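Badisel Opens Household Packaging Collection Line in Illamness

Flexible film and drink cartons accepted in one bag from August

ILLAMNESS – Badisel, a regional materials recovery company, has started commercial operation of its Rullar sorting line at the Illamness plant. The line separates flexible plastic packaging and drink cartons from mixed household recyclables. It has a permitted capacity of 30 metric tons per day and serves the 1,359 households enrolled in the first collection zone.

Until now, both material types were removed by hand at the plant and sent to landfill with the residual fraction. Under the new arrangement, residents place them in a single clear bag, which is set out next to the existing bin on the normal collection day.

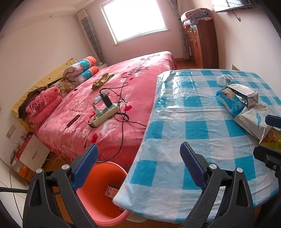

Flexible packaging is the harder of the two streams to process. Most items are small, light and made from more than one layer, and they tend to wrap around shafts or travel with paper on conventional screens. A typical kitchen table produces several kinds at once: a blue and silver snack packet and a white plastic bag lying side by side on it would count as two separate grades at Rullar. The line uses an air classifier followed by two optical units to divide film into metallized and non-metallized fractions. Non-metallized film is baled for mechanical recycling. Metallized film is stored for trial shipments to a downstream processor, with the first load planned for August.

Cartons follow a separate path. They leave the ballistic separator with the flat fraction, pass a near-infrared sensor and are ejected by compressed air into a dedicated bunker. Bales are pressed to a target weight of 112 kilograms and sold to paper mills that can recover the fiber layer.
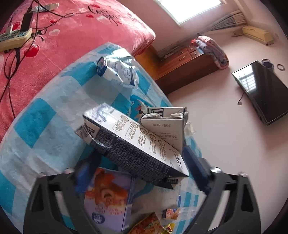
Residents are asked to empty cartons fully and press them flat. Caps may stay on. Rinsing is not required, but cartons that still hold liquid add weight to the bale and can cause mold in storage. Straws should be pushed inside the carton or placed in general waste – loose straws fall through the first screen and cannot be recovered.

The following items are not accepted in the clear bag: rigid trays, foam, tablecloths and other coated textiles, balloons, and any film that has held paint or solvent.

The service is supported by Pop, a free phone application that shows collection times and lets residents report a missed bag. Bags reported before 4 p.m. will be picked up on the next working round. A printed guide has been delivered to all enrolled addresses, and further copies are available at the plant office.

During commissioning, the line ran for 167 hours. Badisel will publish recovery rates for both streams after the first full quarter of operation. Extension to a second collection zone depends on those results and on available truck capacity.

About Badisel
Badisel operates collection, sorting and baling services for household and light commercial recyclables. Its head office and main plant are in Illamness.

Media inquiries: Badisel Press Office, Illamness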